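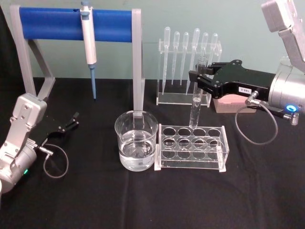 Why bother timing asteroid occultations from the ground when the orbits are already known so well, a reply to my last post wanted to know. Fair question, so I'll go through it in a few posts.

An occultation is when an asteroid passes in front of a star as seen from where you are. The star goes out, stays out for a few seconds, and comes back. If you know your position and the exact times, you have measured one line across the asteroid.

Astronomers call that line a chord. One chord gives you a minimum length for one slice of the thing. Several chords from different sites give you an outline.

Knowing the orbit tells you where the asteroid is going. It doesn't tell you the shape. In most backyard telescopes, and a lot of big ones, an asteroid is a dot. You can get a size estimate from its brightness, but you have to assume how reflective the surface is. A dark big one and a bright small one can look the same.

The one I've been following is Bronari. That's our group's nickname for it, you won't find it in a catalog. It's in the main belt and its light curve has two uneven peaks, so we expect something longer than it is wide.

The July event had a predicted maximum of 5 seconds, for anyone sitting on the center line. The center line ran just south of Plastham. Castton was near the northern limit, where the prediction gets shaky and you could easily see nothing.

Seeing nothing is still data. If the star stays lit at your site, the asteroid's edge has to be somewhere between you and the next person who lost it. People throw these away and I wish they wouldn't. Send in your misses.

My setup: a used Jelínek reflector I paid $600 for, a small video camera, a GPS receiver for the time stamps, and a laptop. The mount is older than the rest and tracks badly in wind. For a recording this short it doesn't matter much.

The time stamp matters more than the telescope. A laptop clock drifts, and a clock that is off by half a second puts your chord miles from where it should be along the path. The GPS writes the time onto every frame.

I set up outside Plastham on Sunday evening, and had the target star by 10:40. It's faint and there's a brighter one close by that I have locked onto by mistake before. I checked the field against the chart three times.

High cloud came through at 11:15 and was mostly gone by half past. You can see it in the recording as a slow dip in every star at once, so it's easy to correct for using a comparison star.

Then the drop. The target was gone for 187 frames and came back. It went down sharply, with no step. A step can mean a double star, where one goes out before the other. I looked for it frame by frame on both sides and found none.

I kept recording for several minutes afterward in case of a small moon. A moon would show up as a second short blink before or after the main one. There wasn't one on my chord. That only rules it out along my line.

The Castton site had a miss with clear sky the whole time. So the northern edge is between us. There's a big gap there and I would have liked someone in the middle of it, but the only public land is a boat ramp with a floodlight.

Someone asked about the reduction. I measure the target and two comparison stars in each frame, divide out the cloud, and fit the times of disappearance and reappearance. I used 1000 frames before the drop as the baseline. More than that and you start including the cloudy part.

The fit gives an error bar for each time. Mine came out larger for the reappearance, because one frame near it is noisy. I left the frame in. Taking it out would make the number look better and I have no good reason to do it.

What we can say so far: my chord is a little shorter than the prediction for that position. With one chord and one miss, that could be the shape, or the path being shifted. It isn't enough to choose.

Other stations to the south are still working through their recordings. If two or more of them were positive, we can try fitting an ellipse.

If you want to try one yourself, start with a bright star and a long predicted duration, even if the asteroid is a boring one. Practice the whole run the night before at the same time, on the same star. It will be in almost the same place in the sky and you'll find out whether a tree is in the way.

Next event for Bronari from this area is in November, low in the west, with a fainter star. I'll post the path when the updated prediction is out.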